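# Husov site builder - is a paid rebuild worth it, or am I being sold to?
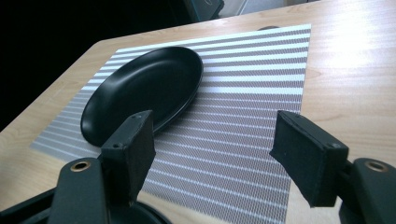

## Opening post

**tablemat_tess**

I run a small homeware shop in Plenden and sell placemats and runners through my own site. I built it myself on a Husov template, and on a laptop it looks fine. On a phone the menu covers half the product page and the basket button slides under the footer.

I've had a quote from Ezeani, the web firm over in Tirnbridge. They want to throw the template out and start again, 20 pages, "bespoke". When I asked what was wrong with the old one they sent me a speed score of 46 and a lot of red text. Is that number worth anything? I don't want to pay for a new site to fix a menu.

---

**gokonkwo**

The score on its own tells you very little. Run the same test before breakfast and again at teatime and you'll get two different answers. I'd want to know which page they tested and whether it was the phone or the desktop version. Did they say?

---

**tablemat_tess**

They didn't. Home page, I assume. It has a slideshow on it.

---

**gokonkwo**

Then take the slideshow off and test it again. I'd bet a fair bit of that red text goes away.

Garba Okonkwo (I sign my posts, old habit)

---

**pixel_and_plain**

Bit harsh on the agency. I've taken on plenty of half-finished Husov sites and they are miserable to work with. The owner has added a plugin for every small problem, two of them do the same job, and there's custom code pasted in the header that came from who knows where. Sometimes starting clean is cheaper than picking it apart. You can't tell that from a forum post.

---

**gokonkwo**

Quite, and you can't tell it from a speed score either, yet they've quoted on one. Has anyone at the firm logged in and looked at the back end?

---

**tablemat_tess**

No, I haven't given anyone a login. I've got 5 plugins, and one of those is the postage thing.

---

**pixel_and_plain**

OK, that's tidier than I expected. I'd still want to see the theme version before saying a repair is easy. If it's one of the early ones the menu is fixed width and you'll be fighting it for ever.

---

**Chibuzor Okafor**

I had the same menu fault on a 2-page site for a joiner. It was a setting. Appearance, then Header, then "collapse on small screens", which is off by default in the older themes. The basket button was a separate problem, a footer set to stick to the bottom. Untick that and save, then clear the cache or you'll swear nothing has changed.

Make a backup first, please.

---

**marrow_lane**

Not convinced "bespoke" means anything in these quotes. My last one was bespoke, and when I looked at the page source it was a bought theme with the name changed. Ask them in writing what they're building on and whether you can take it elsewhere if you fall out.

---

**pixel_and_plain**

Nothing wrong with a bought theme if it's done properly. Most clients would never know the difference.

---

**marrow_lane**

I knew the difference when I got the bill.

---

**tablemat_tess**

Update. Backed up, found the collapse setting where Chibuzor said, and the menu now folds away on my phone. The footer option isn't called that in mine - I've got "pinned" and "floating" and neither of them moves it off the button. Slideshow is gone and the score went up, though I've been told not to care about that, so I'm trying not to.

Have also emailed the firm asking what they'd build on. No reply yet.

---

**Chibuzor Okafor**

Pinned and floating are the newer names, so your theme has been updated at some point. Look under Shop, then Layout. There's a second footer switch in there that overrides the first. Daft place for it.

---

**gokonkwo**

And try it on somebody else's phone before you call it fixed. The preview in Husov flatters everything.

---

**tablemat_tess**

Second switch found, button is back where it should be on mine. Will borrow my sister's phone tonight and check the checkout as well.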